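The Open Day at Ellham, Where Robots Learn From Laundry

By Kristaps Adomaitis

The front door of Ellham does not look like the door of a robotics company. You ring a bell, you take off your shoes, and then you stand in a corridor with a shelf of slippers. On 4th August the company let visitors in to see how it collects the material its robots learn from, and I was in the second group of the morning.

Ellham rents rooms in ordinary homes in Raltmont and does its recording there. Justinas Stankevičius, our guide, told us that the first robot the company trained had seen only one laboratory table. When it met a real bed, it stopped completely. After that the team moved its work into places where people sleep and sit and leave their things.

No robot arm takes part in this stage. A person holds a gripper in each hand and does the household task with them, and the cameras keep a record of how the hands move and what the jaws touch. Later the same movements are given to the machine, which Ellham calls Gerora. The task for our visit was clothes: take hold, lift, spread, lay down, fold.
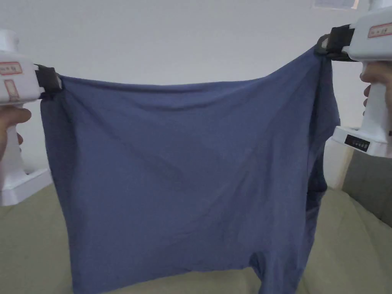 Both grippers at work on a blue garment, and the bed as one of the tools sees it.
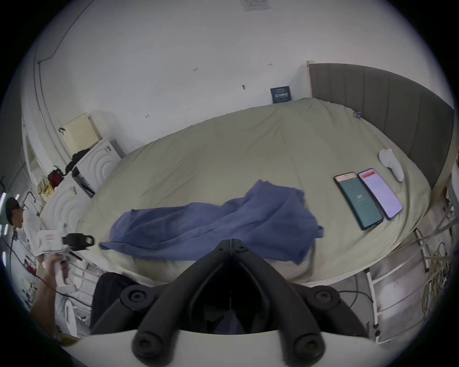
A young engineer from the December intake, Marisol Kincaid, explained to us that cloth is difficult for a robot. A cup keeps its shape when you pick it up. A pair of shorts has a new shape every time, and the waistband can hide under a leg. She asked us not to help the operators with advice, and we all promised, and one man forgot his promise very soon.

Then we could try it ourselves. I expected the grippers to feel like kitchen tongs - they do not. You lose the feeling in your fingertips, and you must look where before you only touched. My first fold took 53 seconds, and I would be ashamed to put the result in a drawer. The operators are much faster, but they also work slowly on purpose, so that each movement is clear. The company wants 800 good recordings of folding before it starts the next training.

Arūnas Krūmiņa was less convinced by all this. He told me over coffee that a robot which learns from hundreds of careful people will be surprised by his family, where clothes are thrown and never folded, and he asked why Ellham does not record the mess also. Stankevičius answered that they do, but that the operators find it strangely hard to be untidy when a camera is running.

The visit lasted 2 hours. Gerora itself was shown at the end, on a video, folding a towel in 3 steps and then waiting for the next one.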